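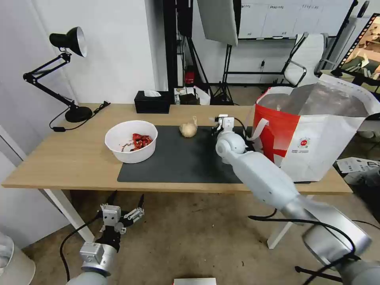
Dual-arm desk cell at Wetlow, garlic and chili bowl on the mat, right gripper near the garlic.

Thread: Wrist cable routing and tray slip on two-arm packing cell

mprins
Posted in Cell Setup and Maintenance

Looking for input on cable dress. The cell is two arms at a desk, dark mat on top, grocery items on the mat, shopping bag on the right end. Controller is a Rinau, program number 1209. The right arm does most of the reaching over the bag. The black cable on that arm hangs in a loop near the wrist. At full extension the loop closes up and I get an encoder fault on the last joint. Power cycle clears it. Fault log shows it only on the right arm.

Already done: reseated both ends, swapped the cable for a spare, lowered joint speed. Same fault.

g_ostergaard
If a spare cable faults the same way, the cable is fine and the bend radius isn't. Move the clamp one segment back toward the elbow and leave the slack between elbow and wrist. Then jog the last joint to both limits by hand before you run anything. We had this on a Bakker cell in August and the clamp fixed it.

gijs_vr
Disagree on moving the clamp back. More slack means more to snag, and he has a bag handle standing up right in the work area. I would keep the clamp where it is and limit the last joint in software. You don't need the full range to set a tray in a bag.

mprins
She, not he. I need most of the range. The trays come off the mat flat and the bag opening is well above them, so the wrist has to turn over on the way.
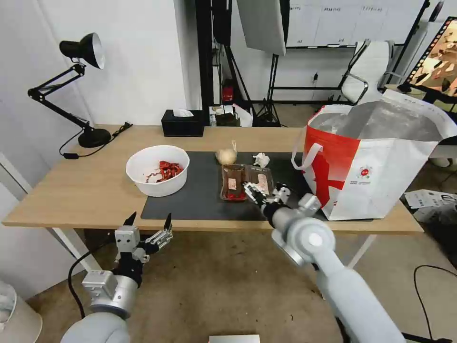 The second problem is the pick itself. With two trays side by side the fingers have little room between them, and if the approach is off the neighbor gets pushed. I teach the right tray first for that reason. Grip force is set to 600 in controller units. Higher than that and the tray edge flexes.

anijs
600 sounds high for a thin tray on any scale I've used, but I don't know your firmware. Check the finger pads before touching force. Glazed pads will slip at any setting. Wipe with alcohol, let dry, retest. Also space the trays at least 2 finger widths apart.

g_ostergaard
Agree on pads. Gijs, a joint limit hides the fault. The next person to edit the program will take it out.

gijs_vr
Then write it in the cell sheet. A limit costs nothing and can be tested today. Moving a clamp means redoing the whole dress.

o.pelletier
Has anyone asked about the bag? At Dastbridge our worst cable loads came from the fingers catching the rim on the way in. The arm pulls, the wrist stalls, and the log calls it an encoder fault. Raise the approach point, then see if the fault count drops.

mprins
Approach height is low, yes. Current point over the opening:

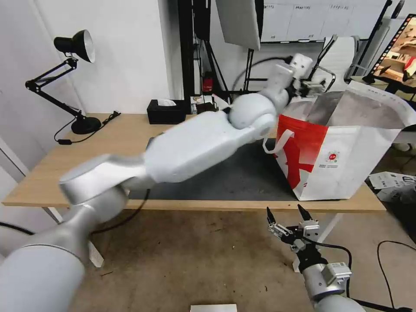 Arm just above the bag opening, second gripper open at lower right.

I'll raise the approach point first, clean the pads, and leave the clamp for last. Changing one thing at a time.

anijs
Save a copy of 1209 before you edit it.

mprins
Saved. Approach point is up and the pads are clean. Running it on the slow override until 4 p.m., then full speed. Will post the log.

gijs_vr
Post the joint angles with it. The fault code alone won't settle the clamp question.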